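Abräumen und Sortieren - Bildergalerie

Die Galerie gehört zur Reihe über Abfalltrennung in Gemeinschaftsräumen. Thema dieser Folge ist der Tisch nach dem Essen und Auspacken: Papierbecher, Folienverpackungen, Schaumstoffteile, Obstnetze. Das Volumen ist hoch, das Gewicht gering. Eine Füllung des großen Sacks bringt bei uns selten mehr als 80 Gramm Schaumstoff auf die Waage, belegt aber den halben Behälter.

Die Reihenfolge beim Abräumen ist festgelegt. Zuerst Becher und Kartonagen, dann Folien, zuletzt die Formteile. Flüssigkeitsreste werden vorher ausgegossen. Die Tischdecke bleibt liegen und wird erst nach dem letzten Durchgang abgewischt.
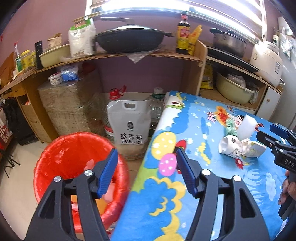 Beschichtete Papierbecher gehören nicht ins Altpapier. Die Kunststoffschicht auf der Innenseite lässt sich in den üblichen Anlagen nur schwer abtrennen. Zusammengedrückt benötigen die Becher deutlich weniger Platz, ineinandergesteckt noch weniger. Bonbon- und Riegelpapiere sind meist Verbundfolien und werden wie Leichtverpackungen behandelt - Alufolie ohne Anhaftungen ebenfalls.

Zum Abfallbehälter: Der Beutel muss über den Rand gezogen sein, sonst rutscht er beim ersten schwereren Einwurf nach innen. Wir verwenden Beutel mit 18 Litern für runde Eimer. Die Ausführung mit 16 Litern war im Umfang zu knapp und riss an der Schweißnaht.

Schaumstoff wird getrennt gesammelt. Saubere, weiße Blöcke aus Transportverpackungen kommen in einen eigenen Sack. Brechen sollte man sie nur, wenn es der Platz erfordert; die Krümel haften durch statische Aufladung an Textilien und Kunststoffoberflächen und sind mit einem trockenen Tuch kaum zu entfernen. Ein leicht angefeuchtetes Tuch genügt.

Obstnetze aus Schaumstoff sind elastisch und lassen sich mehrfach verwenden, etwa als Zwischenlage für Gläser. Bei uns gehen sie in Fach 103 des Materiallagers, flach gedrückt und ohne Etiketten.
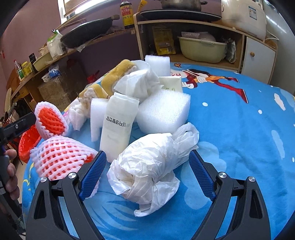
Weiße Schaumstoffblöcke, Obstnetze und ein in weiße Plastiktüte gewickeltes Bündel auf blauer Unterlage mit Wolkenmuster.

Gewickelte Bündel werden vor dem Einwurf geöffnet. In zugeknoteten oder eng gerollten Tüten liegt häufig gemischtes Material, und die Sortierung ist dann nachträglich nicht mehr möglich. Die Tüte selbst zählt zu den Folien.

Textilien zwischen den Verpackungen werden vor Beginn ausgeschüttelt und separat abgelegt.

Zusammenstellung und Texte: Joaquim Teixeira
Die nächste Folge erscheint im November und behandelt Kartonagen und Klebebänder.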